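Small Grids, Real Money
Week 2 handout: load, peaks and who pays for them

Hello again all. These are my notes from the second session, tidied up a bit (Kenza Tazi kindly lent me hers for the part where I wandered off from my own slides). If you missed it, read this before the seminar and bring a calculator. A phone will do.

We're carrying on with the question we ended on last time, the one Farzana Arain asked as everyone was packing up: if a village mini-grid has enough panels on paper, why do the lights still dim in the evening?

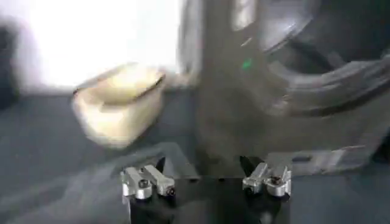
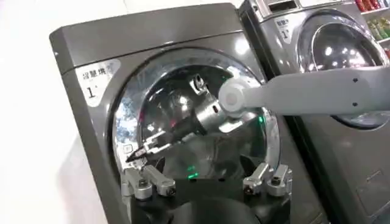 First picture: a gripper with metal fingers on a black mount. Second picture: a front-loading dryer, label "智慧烘".

1. Power and energy, one more time

I know, I know, you did this at school. But I marked the first exercise and a good half of you swapped kilowatts for kilowatt-hours somewhere along the way, so we're doing it again.

Power is how fast you're using electricity at one moment. Energy is how much you've used over a stretch of time. A kettle has a big power rating and runs for a few minutes. A fridge has a small one and goes on and off all day and all night, and by the end of the month the fridge may well have cost you more. On a big national grid most customers never have to care about the difference, as the bill only shows energy. On a small grid you care about both, every single day, and you pay for them in different ways. Energy mostly costs you panels and fuel. Power costs you inverters, thicker wires and bigger breakers.

Write units next to every number. Please. If you take one habit away from this course I'd be very happy for it to be that one.

2. Our running case

We'll use the Wemville grid all term. It's solar with batteries and a diesel set for the bad weeks, built by a company called Toltow with a loan from Prarance. Idun Hägglund worked on the design and has let me have the meter summaries, so do be nice about them.

What you need for now:

Connections: 1,021
Evening peak in a normal week: up to 65 kilowatts
Load factor: 53 per cent

The connections are nearly all homes, plus shops, a clinic, a school and a grain mill. The mill is going to cause trouble later, so keep an eye on it.

3. Load factor

Load factor is average demand divided by peak demand. If everybody used exactly the same amount of power all day and all night, it would be 100 per cent and engineers would sleep very well. Real people come home at the same time and switch things on together, so it's always lower.

For Wemville, take the peak as the full 65 kilowatts and multiply by 0.53. You get an average of a bit over 34 kilowatts. So the grid is built for the 65, and on average it's selling not much more than half of that. The rest of the equipment sits there waiting for the evening. It still has to be paid for!

Somebody asked whether that's a bad result. For a rural grid I'd call it decent, and I suspect the clinic's fridges are helping a lot, plodding along through the night when the houses are dark. A grid with nothing but lights and televisions on it would do much worse.

One warning. Load factor depends on the period you pick. A daily figure, a monthly figure and a yearly figure for the same grid will come out different, and the yearly one is normally the lowest, with that one festival evening pushing up the peak. When you see a load factor in a report, look for the period. If it isn't there, write and ask.

4. Diversity (not everyone boils at once)

Divide 65 kilowatts by 1,021 connections and you get just under 64 watts each. Simone Mendonça did this in her head in the session, which was impressive, and then said it couldn't be right, as even a small iron draws many times that.

She's right about the iron, and the sum is right too. The homes don't iron at the same moment. Each house has its own peak, and those peaks are scattered about the evening, so the peak for the whole village is far smaller than all the single peaks added up. We call that diversity. The more customers you have, the more you can lean on it.

On one short line serving a handful of houses you can't lean on it much at all. Two irons and a pump on the same line can be the whole problem, even when the power house is barely working. This was the answer to Farzana's question, or a big piece of it: the lights were dimming at the far end of a long thin wire. More panels would have done nothing for that. It needed thicker cable, or some of the load moved to another phase.

So when somebody tells you a grid is "short of power", your first questions are where, and at what time. I'd also ask for voltage readings from the end of the line, and I'd want them from the evening. I've been handed so many lovely noon readings over the years.

5. What about the tariff?

Now we get to the bit I enjoy most. You've got costs that come from energy and costs that come from peak, and you've got to collect the money from people in a way they'll accept. The common choices are these.

Flat monthly fee. Simple, popular, cheap to run. People pay for a limit (lights and a phone, say, or lights and a fridge) and a small device trips if they go over. You don't need much metering. The trouble is that a customer who uses hardly anything pays the same as a neighbour who leaves the lot on all night.

Price per kilowatt-hour. Feels fair and everyone understands it after a week or so, a bit like buying rice. It says nothing about when you use it, though, so a unit at noon, with the batteries full and sunshine going to waste, costs the same as a unit in the evening out of a battery that wears a little each time.

Time-of-day price. Cheap in the middle of the day and dearer in the evening. I like these a lot for mills, pumps, workshops and anything else that can wait. I like them far less for homes. People cook and light rooms when they need to, and the poorest families have the least they can shift.

Connection charge plus any of the above. Maj-Britt Grønli made a strong case against high connection charges and I've come round to most of it - they keep out exactly the customers you'd want for diversity, and you collect the money only once.

You can mix them. Toltow has homes on a price per unit and the mill on time-of-day. The miller wasn't keen at first, and the discount had to be made bigger before the grinding moved to the daytime. Then the evening peak came down and the load factor went up, with no new equipment bought. Try sketching the daily load curve before and after. It's a good way to check you've followed section 3.

6. What the lender looks at

Very short this week, as we'll have a whole session on it. A lender like Prarance isn't going to read your load curve for fun. They want to know whether the cash coming in each month covers running costs and the repayment with something to spare, and what happens if the big customer leaves. If the mill is a large part of your daytime sales, then a broken mill is a hole in your repayments. Say so in the plan, and put in what you'd do about it. Leaving it out looks much worse than having it there.

Also, put in money for new batteries from the first month. I've read so many plans where the batteries last for ever.

7. For the seminar

Do these before you come, on paper, with units:

a) Suppose the Wemville average demand stays the same and the peak falls. Does load factor rise or fall? Explain it in two sentences to someone who's never heard the term.

b) Sketch a daily load curve for your own home. Mark the peak and guess what was running.

c) Pick one of the tariffs in section 5 and argue against it as if you were a shopkeeper with one freezer.

d) Read the short Bognár case in the course folder. It's a grid with far fewer homes and one very large pump. Where would you expect diversity to help, and where would you not trust it?

For (c) I'll be asking people to argue in pairs, so have a couple of points ready. Idun is joining us for the second half and will take questions on the cable sizes. Send me anything tricky beforehand and I'll pass it on to her.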